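3.2 Work surfaces and storage of loose items

The second part of the project dealt with the furniture in the Salmont room. Kalevi Kokkonen drew up the floor plan and Ehsan Ghumman wrote the inventory. The inventory sheet has 427 lines, most of them small parts and tableware. Bowls, lids and side tables were grouped under one heading, Loose Items, and each was given a place to return to at the end of the day.

Two types of surface were compared. The first is a metal side table with a perforated top on a bent-tube base. The base has flat rails along the floor, so the load is spread along the rails. The second is a butcher-block top made from glued wood strips. The perforated top lets light and spilled water through, and small parts can catch in the holes. The wood top has no openings, but it has to be wiped after use and oiled from time to time.

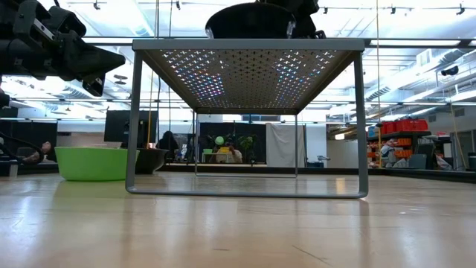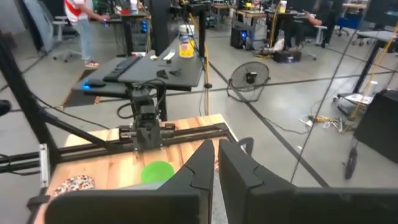 Figure 4. Perforated side table with bowls on the floor (first picture); butcher-block top with a green round item (second picture).

Bowls were stored on the floor during the trial period. The plan in Section 2 called for a low shelf from Niskanen, but the shelf was 54 mm too deep for the space beside the door. Floor storage kept the tabletops clear. It also made sweeping slower, and the bowls had to be washed before each use. We do not recommend it as a permanent solution.

Desk items such as the keyboard, mouse and disinfecting wipes were left outside the inventory. They are used all day and returning them to a fixed place was judged to cost more time than it saved.

3.3 Open points

The side table has not been load tested. The Zindow guide we followed gives no method for perforated tops, so a procedure must be written first. Labels for the lids are still to be printed. Kokkonen will repeat the end-of-day check on Monday with the revised sheet, and the results will be added to Appendix 2.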